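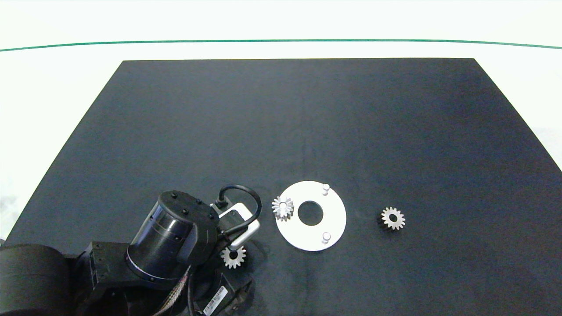
Quick one before my shift. Two weeks with the arm on gears now. It does the pegs, we do everything else, and everything else got bigger. Philomena Laryea used to seat gears all day at Presel, now she watches a screen and clears faults. Says her wrists are better and her head is tired. Same pay so far, they'll "revist" it in September.

What I miss is the talking. Four of us round a bench, you talk. Now its one person per cell and the fan noise.

Not against it. My thumbs sure aren't. Just wish someone had asked us where to put the bench. Ok, bus.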